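The Open Day at Kvaran

Part One: The Bus

The bus to Kvaran left at 8 in the morning, and Pilar Alarcón was the only passenger older than the driver. She had her good shoes on and a paper bag with two rolls in it. The invitation was folded in her coat. "Gornar Home Machines invites you to our September Open Day," it said. Her nephew had printed it for her. He believed that she should think about the future.

Pilar had made beds for 593 guests in one summer, long ago, when the Hotel Solar was still open. She remembered the number because the manager had written it on a card and had given her the card in place of money. So when she read that the people of Gornar were teaching a machine to make a bed, she wanted to see it.

Part Two: The House in Zikberg Street

She had expected a factory. It was an ordinary house with a gate, and in the garden the visitors were standing with coffee. A young man in a gray sweater gave her a sticker with the number 96. She asked him if 95 persons had come before her. He said no, the stickers were from last year, and they gave them out as they found them.

"Where is the robot?" she asked.

"In the afternoon," he said. "In the morning we show how it learns."

He took them up the stairs in groups of five, because the bedroom was small. A young woman was working there. She did not greet them at first. She held a black tool with two curved fingers, and with it she was lifting things from the bed and putting them down again. Pilar stood nearest to the door. The young man explained, in a low voice, as people speak in a church, that the tool remembered every movement of the hand which held it, and that later the robot would study these movements.

"How many times does she do it?" asked a man behind Pilar.

"Until it is enough."

"And when is it enough?"

The young man said that this was a very good question, and he did not answer it.

The young woman came to the pillow. The fingers closed on it in the middle and it swelled up between them. Pilar felt her own hands move inside her pockets. In the Solar, if a girl took a pillow by the belly, the housekeeper made her do the whole floor again. You took it by two corners, you let it hang, you gave it one shake. 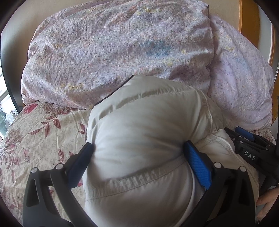
Part Three: By the Corners

"Not in the middle," said Pilar.

She had not planned to say it. The young woman stopped and looked at her over the bed.

"Excuse me?"

"The feathers go to the ends, and then the person sleeps on nothing. You must take it by the corner."

"I don't think there are feathers in this one," said the young woman.

"It is the same with all of them."

The young man looked at his watch. There was another group on the stairs, and one could hear them talking about the parking. But the young woman came around the bed and held out the tool to Pilar, with the handle first, as one gives scissors.

"Show me," she said.

It was heavier than it looked. Pilar closed the fingers one time on the air, to know them. Then she bent down, with her sticker and her good coat, and looked for the corner. The first time she lost it. The second time she had it, and she pulled the pillow up slowly until it was hanging, and then she gave it one shake, and her elbow hurt.

"Was it recorded?" she asked.

"Yes," said the young woman. "Both times."

"Also the bad one?"

"Also the bad one."

Pilar thought about this. Then she put the pillow down at the head of the bed and asked the young man to tell the others that they should wait a little on the stairs, because the sheet was not straight either.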